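Five weeks with the Ivo gripper kit

I put off buying the Ivo kit for most of the winter. The two-finger version with the wrist camera bracket costs 200 dollars more than the one without, and I wasn't sure I needed the camera at all. In March I gave in and ordered the full set from Kiltdale.

It took three evenings to get going. The bolts are fine, but the cable for the camera has to be routed before the last cover goes on, and the manual only mentions that on page 57. I had the cover on and off twice. After that the software found both the camera and the gripper on the first try.

My arm is the older Clemstead one, so I needed the adapter ring as well. It adds a little length at the wrist, and I had to redo the tool offset before the fingers went where I told them to go.

Since then I've been running it on the table in the back room, with ordinary stuff for it to work around – a shoe, a small cardboard box, a plastic case, things still in their bags. Clear plastic is what I most wanted to try, and it's where the cheaper kit I had before gave up.

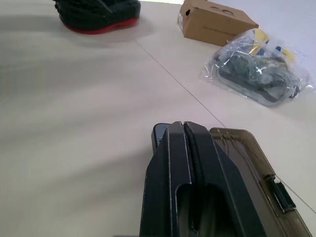 Marjan Vahidi wrote in after my first post to say that she runs the same kit at 60 percent grip force and has never needed more, and that the default setting cracked two lids for her before she turned it down. I tried her number and kept it. Soft bags still slip now and then, but the hard cases come up clean.

Speed is average. The fingers close quickly enough, and the wait is mostly in the software, which likes to check the camera view again before each move. You can switch that off in the settings. I left it on.

Support is by email only. I asked about spare finger pads and got an answer in 5 days, with the right part number. The pads come in pairs and the shipping costs more than they do, so order two sets if you order any.

I'm keeping it. If you only pick up blocks and boxes, get the version without the camera and save the money. Next I want to try the softer pads on the bags, and I'll post the settings when I have them.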